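Briltcombe Home Automation Guidance
Tips for Household Tasks: Paper Towel Handling
Updated April 6, 2021

These tips are intended for members who run the Candeo planning software on a tabletop arm in a kitchen or utility room. They assume that calibration is complete and that the arm has passed its joint check.

Choosing the grasp

Paper towel is soft, light and easily crushed. The default grasp profile in Candeo was written for rigid cylinders and closes too far for paper. Select the soft cylinder profile and set the closing limit by hand. Where the roll stands on a wire holder, plan the approach from the top edge and keep the first contact slow. The planner should treat the roll and the holder as two separate objects from the start.

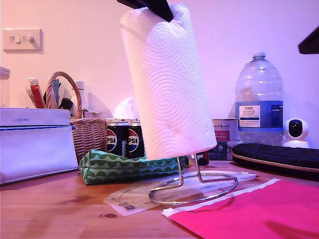

Brandão writes that the soft profile alone did not solve the problem in his kitchen, and that lowering the approach speed in the last inch made more difference than any change to the closing limit. He also recommends saving the profile under a new name, as an update will overwrite the default.

Both points are accepted. Members should save their settings before each update and compare the two files afterward.

Thin and transparent objects

Wire, clear bags and water bottles are the usual sources of error in the depth map. A thin wire may be missing from several readings in a row, and the planner will then route the wrist straight through it. Set the depth filter to keep any point that appears in 5 of the last 11 readings. For clear plastic, add a bounding volume manually and give it a margin of half an inch on every side.

Keep the collision map current while the roll is raised. Candeo attaches a lifted object to the gripper model, but it does not update the tilt unless pose tracking is on. A tilted roll takes up more width than an upright one, and the path must be checked against cans, mugs and baskets on the same table.
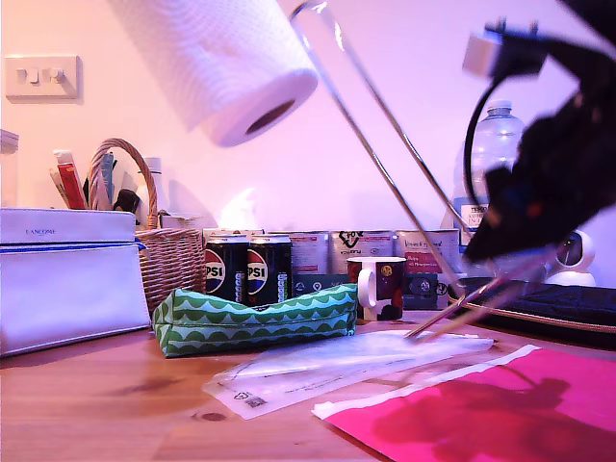
With pose tracking on, the planner refreshes the path at every step and uses more memory. Limit the search to 4,000 nodes on older computers. If no path is found, move the goal position before raising the limit.

Logs

Save the log after any failed grasp. The Jivivance viewer opens Candeo logs directly and plots finger position against the planned path. Logs from before June use the earlier format and must be converted first.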